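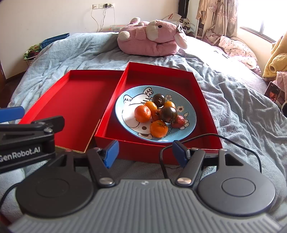
**Home-built gripper keeps dropping or squashing small round things. Pads, linkage or me?**

Posted by **tindstead_shed**

Hello all, and apologies in advance for the length of this, I do go on a bit. I've been building a two-finger hand-held gripper since May, partly at home and partly at the shared workshop in Drellow, where I get the use of a decent pillar drill and a lot of free advice. Both fingers run off one small servo, with a linkage arm on each side and a soft pad at the end.

On blocks and boxes it's lovely. On cherry tomatoes it's hopeless! I've been practising on a plate of small tomatoes, set down inside a shallow box on the bed, and they vary a good deal in size and shine. The dull ones I can usually get. The big shiny ones shoot out sideways as the pads close, and if I turn the servo torque up to stop that, I end up with split skins and a telling-off about the blanket. I logged 377 grabs over a fortnight and lost 128 of them, nearly all to slipping.

My pads are cast silicone, shore 30, smooth faced, on a printed backing. Should I be changing the rubber, the shape of the pad, or the way the thing closes? I'd rather not redesign the whole linkage if I can help it, as the pivots took me three goes.

---

**irkutby_bodger**

softer pads. 30 is too hard for fruit, go to 20 or lower. also wipe them with alcohol, silicone gets a film on it and then nothing sticks

---

**Jayasinghe Repairs**

What a nice project, and well done for keeping a log, so many people don't and then have to guess. I'd agree with the reply above about softer rubber, but I think it's only part of your trouble.

Have a look at the angle of the pads when they meet the tomato. If your fingers swing on single pivots, the pads will only be parallel at one particular opening. Anywhere wider than that and they make a shallow V, and a round slippery thing squeezed in a V will pop out of the open side, just as a wet bar of soap does. My first gripper did precisely this with table tennis balls and I spent weeks blaming the servo (poor servo).

You can check it in five minutes. Close the gripper on a bit of dowel the same width as your biggest tomato, hold it up to a window and look for a wedge of light between pad and dowel. If you see one, you have a few choices, and the first doesn't touch your pivots at all:

- Put a small wedge of card or printed plastic behind each pad, so that they come parallel at tomato width instead of fully shut. You lose a little on very thin objects, and you may not mind.
- Let each pad rock slightly on its own pin, with a scrap of foam behind it to bring it back to the middle. More fiddly, but it copes with different sizes far better.
- Add a second arm to each side to make a proper parallelogram. This is the tidy answer, and it's also the redesign you were hoping to avoid, so leave it till last.

I'd also try a slight hollow in the pad face, only a couple of millimetres deep. It gives a tomato somewhere to settle. And come straight down over the fruit if you can. When you reach in low over the wall of a box it's very easy to catch the thing above its middle, and then the pads push it down and away from you.

As for the splitting, set the servo to stop on current instead of position if yours reports it. If it doesn't, a weak spring in the link between servo and finger does much the same job for pennies.

---

**tindstead_shed**

Thank you both, this is ever so helpful. I did the dowel test over breakfast and there's a great big wedge of light, so that's me told. I've cut two card shims to try this evening and have ordered some softer silicone as well. The springs will have to wait until I'm next over at Drellow, where there's a tin of about a thousand odd ones under the bench. Will come back with a fresh tally once I've bought more tomatoes.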